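Ticket: head camera feed freezing, open day demo, Rurdale
Opened: Sep 24, 2018
Status: open, waiting on Stisport support

Hi again, me with the Rurdale demo! The feed from the head camera kept freezing while visitors were watching the big screen (of course it did). It'd run fine for nearly 30 minutes, then stick for 5 seconds or so and jump ahead. The Sallville unit never did this on the same Brito cable, so I'm a bit stumped.

Tried so far: swapped the cable, restarted the recorder twice, dropped the preview to half size. The smaller preview helped a little, but it still stuck during the chair cleaning, and that was the bit everyone had crowded in for!
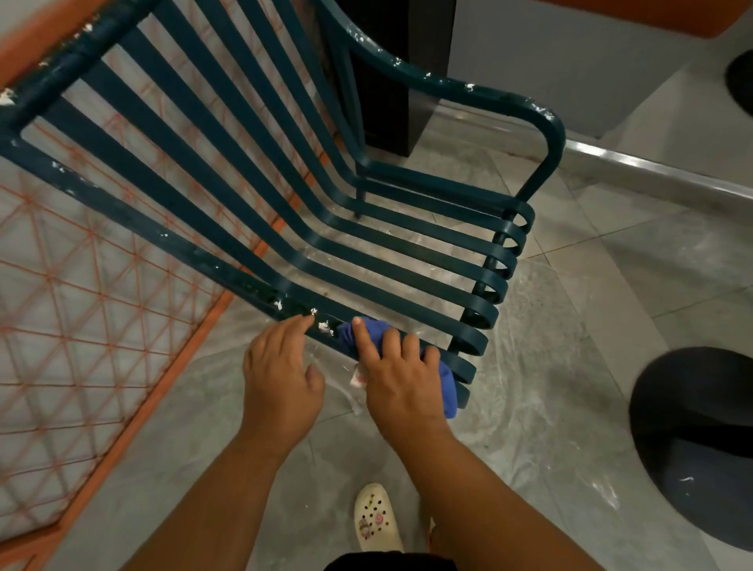

Chair cleaning task, head view. Blue cloth on the front slats.

Stills like that one save perfectly, colour and all, so I'm guessing the camera's fine and it's the streaming side playing up. The log has the same buffer warning over and over, I stopped scrolling at line 1,000.

Could you check whether port 2 is throttled by default? We've got another open day in November and I'd love it sorted by then. Log attached.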